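Kindberg Fastener Finish Records

README for the March release, 2019-03-27

What you are getting

One table of 1,835 rows, each row a batch of bolts, nuts or threaded rod that went through a zinc or galvanising line and was checked afterwards. The batches came from Dravley, a jobbing plater with three lines and a very large filing cabinet. I typed up the filing cabinet. It took until September, and my handwriting recognition is now better than most software's.

Files

batches.csv – the table
finishes.csv – finish codes and their plain names
notes.txt – remarks from the job cards, spelling left as found

Columns in batches.csv

batch_id: as written on the card. Gaps in the numbering are real.
part: bolt, nut, rod or "misc". Misc is mostly washers.
thread: metric where given, otherwise blank
finish: see finishes.csv
thickness_um: mean coating thickness in microns
salt_hours: hours in the salt spray cabinet before red rust
result: pass, fail or query

Known problems

Salt spray tests were stopped at 2,000 hours, so that figure means "at least". Please don't average it and then write to me about the average.

Some 15 rows have a thickness but no finish. I have a fair idea what they were and have left them blank anyway.
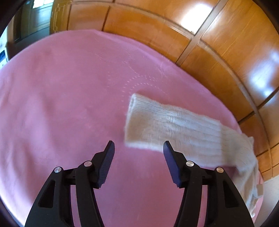 Fletcher Whitelaw

Nuts were measured on the flats, never in the thread, so the table won't tell you whether anything would screw together. The Wong gauge was used on the first two lines and the Ustico on the third. They disagree slightly, as gauges do, and I have not taken sides.

Using it

Free for any purpose, with a credit to Kindberg. Corrections are welcome if they come with a batch_id – "one of the nuts looks wrong" has been tried.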